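How to get scratches and dull patches out of a glossy wood floor

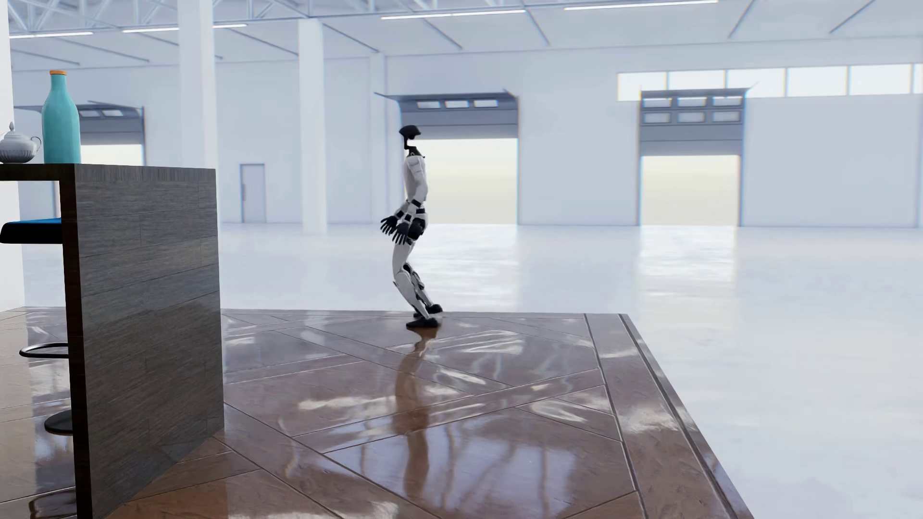 Solveig Hovland

I've lived with shiny brown floorboards for years now, and I love them, but my word do they show everything. Chair legs, grit, the dog doing laps before his tea – it all ends up written across the floor in the evening light. So every June I have a proper go at it, and these are the steps I follow.

First, work out what finish you've got. Put a drop of water on a hidden bit (I use the corner behind the bookcase) and leave it for ten minutes. If it sits there in a bead, you've got varnish or lacquer, and you can carry on reading. If it sinks in and leaves a dark spot, your floor is oiled or waxed and this method isn't for you, sorry!

Next, clean it. Hoover with the soft brush head, then go over everything with a barely damp mop. I use Wuluven floor soap, one capful to a bucket, and I rinse the mop far more often than I want to. Let it dry fully. I do mine at 6 in the evening and leave it overnight with a window open.

Now the scratches. Get down low with a torch held flat to the boards and mark each one with a bit of masking tape. Run a fingernail across. If your nail doesn't catch, the scratch is only in the top coat and a light rub with 4000 grit pad will blend it in. Go with the grain, use hardly any pressure, and wipe the dust away as you go or you'll just make new ones.

If your nail does catch, you need filler. I like the Hedlund wax sticks, and shade 257 is a dead match for my boards, though I bought two wrong ones first. Warm the stick in your hand, press it into the scratch, then scrape the extra off with an old loyalty card.

Last comes the polish. Pour a thin line of Onosell along two boards at a time and spread it with a flat microfibre pad, always moving back towards the door. I once polished myself into the bay window and had to sit there with a magazine until lunch. Two thin coats look miles better than one thick one, and you want a good few hours between them.

Keep socks, dogs and furniture off until the next day. When the chairs go back, stick fresh felt pads on the legs – the Ustar ones stay put best on mine – and don't put rugs down for a week.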